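3. Household Storage Practices and the Reuse of Plastic Bags

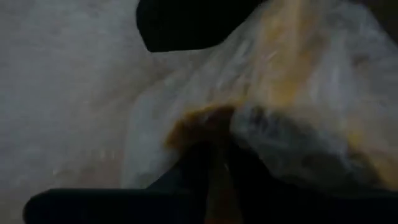
Figure 2. A translucent plastic bag, crinkled and folded.

3.1 Background to the household survey

The Ivirine household survey was designed to record how residents store, reuse and discard light plastic packaging in the home. Earlier work on the subject has relied mainly on waste sorting at the collection point, where the bag is counted once and its earlier uses are lost. Shevchuk and Tkachuk argued that a bag may serve several purposes before it enters the waste stream, and that a count taken at the curb therefore says little about the habits that placed it there. The present section follows their approach and treats the home as the unit of study.

The survey covered 139 households in two districts, Karpenko and Satero. Karpenko consists largely of older apartment buildings with shared collection rooms in the basement. Satero is a district of detached houses, where each household keeps its own bins and a truck calls on a fixed day. The two districts pay for collection in different ways. Residents of Karpenko pay a flat charge that is included in the rent, while those in Satero pay according to the size of the bin.

Each household was asked to keep a diary for four weeks in October. Diary pages were divided by day and had space for the source of each bag, the use to which it was put and the point at which it left the home. Participants were told to record a bag again each time its use changed. A bag that carried vegetables home, then lined a bathroom bin, then went out with the trash would thus produce three entries. In all, 2522 entries were judged complete enough to be included in the analysis.

3.2 Classification of bags

Bags were placed in one of four classes: printed carrier bags, thin produce bags, translucent bags without handles, and heavy bags sold for repeated use. The third class gave the coders the most difficulty. Diarists used a wide range of names for it, among them "freezer bag," "bread bag," "sandwich bag" and simply "clear bag." Where the name alone did not settle the matter, the coders relied on the recorded source. Kostiuk and Hladun coded all pages separately and then met to resolve the differences. Most disagreements concerned bread bags, which one coder had first treated as packaging and the other as storage. The final rule was that a bread bag counted as packaging until the bread was finished and as storage from the next entry onward.

No attempt was made to record the weight or thickness of the bags. A trial with kitchen scales was dropped at the planning stage, as the scales on hand did not give stable readings for objects this light.

3.3 Storage places

Participants were also asked where unused bags were kept. The most common answer in both districts was inside another bag, usually hung from a hook or pushed into the cupboard under the sink. Drawers came second in Karpenko and pantry shelves second in Satero, a difference that probably reflects the size of the kitchens. Several diarists kept clean and used bags apart, and a smaller group sorted them by size.

The storage place appears to matter for reuse. Households that kept bags within reach of the counter recorded more second uses than those that kept them in a hallway or garage. This pattern held in both districts, although it was weaker in Satero. Pavliuk reported a similar effect for glass jars in her earlier study of home canning, and suggested that an object which must be fetched from another room is treated as if it were not there. The diaries offer some support for this view. One participant wrote that she bought a new roll of bags "with a hundred old ones sitting in the garage," and others made remarks of the same kind.

Folding was mentioned less often than expected. Most bags were put away crumpled. A few households folded the larger ones flat or tied them in a knot, and in these homes the task generally fell to one person. Folded bags were more likely to be chosen for carrying food outside the home, while crumpled ones tended to become bin liners.

3.4 Payment and disposal

It was expected that households in Satero, where a larger bin costs more, would hold on to bags longer. The diaries do not bear this out in a simple way. Satero residents with the 60 liter bin did report more reuse than their neighbors with larger bins, but they were also smaller households and cooked at home more often. The sample is too small to separate these influences - a point that applies equally to the comparison between districts.

3.5 Limits of the method

Diaries depend on memory and on patience. Entries were fuller in the first two weeks than in the last two, and weekend pages were more often left blank. It is also likely that keeping the diary changed the behavior being studied. Three participants stated that they had begun to wash and dry bags only after the survey started. Their entries were kept, but marked, and the tables in Section 4 are given both with and without them.

Households that used the Stanetti collection service, a private provider operating on the edge of Satero, were not included, as its bags are supplied with the contract and would have entered the home by a different route.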